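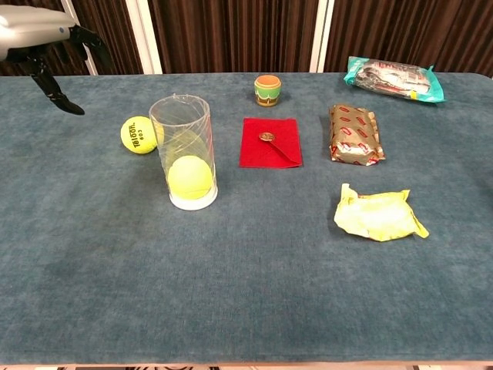 One ball in a clear tube

How long do tennis balls stay good after the can is open?
slowserve65
June 20, 2019

Hello everybody. I play at the Delta courts one time per week, only for pleasure. In May I opened a can of Gramance balls and used them for two matches. Now they jump very low, and my partner says I must buy new ones. I keep them in their can, with the lid on, in the closet. Is it normal that they become so weak? Does the closed lid not protect them?

ginar_lefty
Yes, it is normal. A new can is closed under pressure, and when you open it this pressure goes away. The plastic lid does not bring it back. The balls lose air slowly through the rubber, also if you don't play. I keep mine for practice until 10 hours of play, but for a match I prefer to open a new can. Please do not leave them in the car in summer.

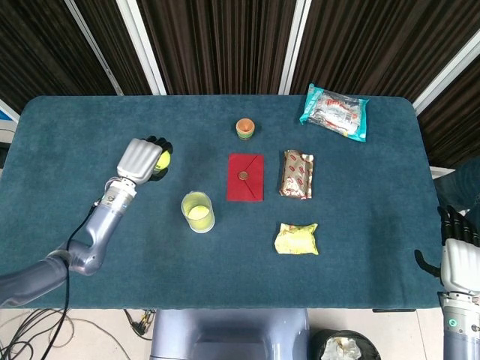

hyun_backcourt
I don't agree about the new can for every match, it is too expensive for a hobby player. Buy the pressureless type. They feel harder at the beginning and my elbow did not like them the first week, but I have used the same ones for 40 hours. You can also drop an old ball beside a new one from shoulder height and compare.

baseline_ok
same problem, following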